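April, bench notes, glue humidity trial

Third go at the Ladulen claim that their hide glue "keeps its grip in any room." I don't believe it. Teófilo Yupanqui does, or says he does, and he brought in the Flistthorpe batch to make me look bad.

Setup: 15 maple lap joints, 6 in the damp cupboard, the rest on the open shelf. Clamped overnight. Pulled with the spring scale, which I still don't trust above 300 N after it was dropped.

Two damp joints let go early. Teófilo blames my clamping. Maybe, but the same clamps did the shelf joints and those held. The Ojeda glue did no better, and its label promises less, so I mind it less.

I'd want 7 more damp joints before telling anyone anything. The hygrometer in the cupboard also reads suspiciously steady. Swap it.

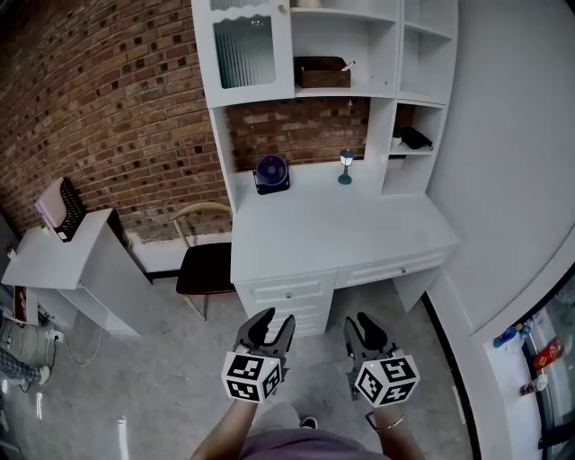

Reading time: 1 min

Next joints are meant for furniture like the white desk with the hutch. Painted stock may need scraping first. The Pukness data sheet says no scraping needed, with no test behind it that I can find. Scrape half, leave half, same clamps. Ask Teófilo for his offcuts.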